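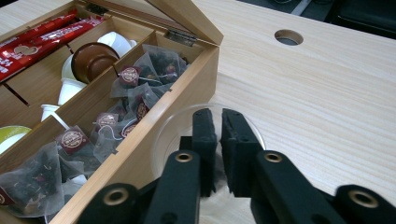 Notes from the Bellside visit, typed up on the train so forgive the state of them. I went for one thing mostly, how they write down their rules for hand-held gripper work, because ours are a mess and we start collecting in November. Their rule sheet is two pages. Ours is eleven and no one reads it. First section of theirs is all about the table: what goes on it, what stays off it, who is allowed to move things between takes. The tea task is the one they train new people on - open wooden box, pyramid bags in the long compartment, stick packets and the little cups in the others, glass dish right beside it. Good choice I think. Strings and tags get tangled, mesh is see-through, glass is see-through, so most of the rules come up in the first hour.

Got there a bit after nine. Sign in, closed shoes, long hair tied back, no lanyards near the tables. The lanyard one is enforced, I had to hand mine over at the door and wear a sticker. Benedita Sampaio runs the floor and did most of the talking. Arnaldo Calado does the checking afterward, in a side room with the blinds down.

What I wrote down, in the order I heard it:

Grip by the bag or by the tag, never by the string. If the string is what you catch, finish the move and mark the take. Do not shake it loose and carry on like it didn't happen.

One hand on the tool. Other hand stays off the table until the take is closed.

Foam pads on the fingers get looked at before every session, and swapped if there's any tearing or shine. They keep a paper log of this, initials and time. I asked why paper. Arnaldo said people were ticking the on-screen one without looking, and with the paper one they have to walk over to the shelf.

Food items are dated when opened and thrown out on the date. No eating anything that has been on a table, even if wrapped. This one is in bold.

Failed takes are kept. Big argument about this last year apparently. They used to delete drops and now they label them, and the label has to say what was dropped and where it landed. Last batch was 770 takes, 628 passed the check with no notes, the rest went back for a second look. Benedita Morais (two Beneditas, yes, it got confusing) said the pass rate went down when they tightened the labels and she was fine with that. Management took longer.

Reset rule - the layout gets changed between takes but only by the person resetting, from a card. Operator looks away. I thought that was fussy until I tried it the other way at their practice table and caught myself putting everything where I wanted it.

Breaks. 2 hours max on the tool per person per day, split however they like. Wrist complaints go in the same log as the foam pads. Not sure I like that, would want it private. I said so and Florêncio Morais wrote it down, so maybe.

Then a quick walk round the other side, where Clindo have their fixed arms behind a fence. Different rules completely. Interlock on the gate, one key, key on your person if you are inside. A light curtain on the short side, tested at start of shift. We only got ten minutes and I couldn't hear much over the compressor. Someone asked whether the hand-held people need the fence training as well and the answer was yes, everyone on the floor, even visitors staying over a day.

Lunch was soup, good. Mavis Achterberg had come over from Wuramen and we compared sheets. Theirs has almost 100 numbered rules and she wants it cut in half before thier next audit. She's sending me the draft.

To do for us: copy the paper log. Copy the card reset. Ask about opened food, we have no date rule at all and there are biscuits in the prop cupboard from spring. Get the drop labels from Arnaldo, he said he'd email them. Glass items - forgot to ask what they do about breakages, must follow up. Also need my lanyard back.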